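Talks > Workshop Series > Speaker Notes

Looking after the hand-held grippers — notes for the Ormsby session
August 19, 2022 — by the Wodside bench crew

Start with the setup, skip the history, they've had it from Hirker already.

Two grippers, left and right. Same fingers, same perforated plate on top. Label them anyway. We swapped a pair in July and lost most of a morning to it.

Fingers first. Wipe pads every session, swap them at 1,000 grasps. Log said 1,922 on the worst set we pulled — pads glazed, sponge sliding out sideways. Read the number out, pause, let them groan.

Then plate screws. Finger tight, then a quarter turn. No more! Plate creeps on its mount if they're loose and the calibraton goes with it. Show how to check: close the jaws, sight down the plate, compare left to right.

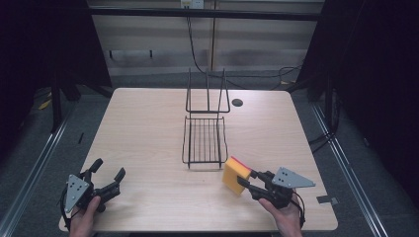

Sponge and rack check, right gripper closed, left one open.

Why a sponge. Soft, cheap, shows a bad grip straight away. Hold it upright, watch the top edge. If it leans, one finger is lagging. Open and close 5 times, try again. Still leaning — pull the finger and look at the pivot for grit.

Rack is the fussy one. Thin wires, easy to snag a fingertip. Go in slow. Keep it near the centre of the table so both hands can reach.

Cables!! Most of our faults. Leave a loop by the hand, never pull it taut, never wrap it round the wrist. Of the last 13 repairs the bulk were at the connector end. Strain relief from Desunora fits with a bit of filing. Pass the sample around here if theres time.

Storage: jaws open, plates up, cables coiled loose. Don't stack them.

Questions, probably around ten minutes. Someone will ask about glue on the pads. Answer is no.

Related talks
Recalibrating after a plate swap
Cable repairs at the bench
Hirker intro session: notes and handout
Spare parts list, Ormsby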